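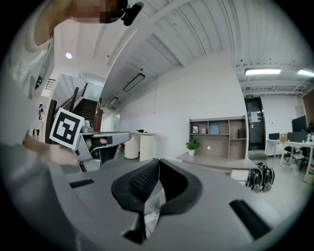
Chapter 2
Paying for Things Together

Most of us learn to share a bill long before we learn what a budget is. Think of the last time you split a meal with friends, or chipped in for a birthday present — somebody paid first, somebody forgot, and it all came more or less right in the end. This chapter starts from that very ordinary experience and follows it, quite slowly, up to the scale of a whole town.

Our town is Trodby, which you met briefly in Chapter 1. It has a footbridge, a Sunday market and 90 households along the river road, and all of them would like the bridge mended before winter. The trouble is that the people of Pestton, on the far bank, use it every bit as much and have so far paid nothing at all. Should they? And if they won't, should Trodby go ahead anyway?

Do keep a pencil by you as you read, and don't worry if your first answer changes (mine did, more than once!). We shall begin with the simplest case, in which each household pays 20 pounds and everyone agrees. After that we let two of them refuse, and things become a good deal more interesting.

2.1 What makes a good "shared"?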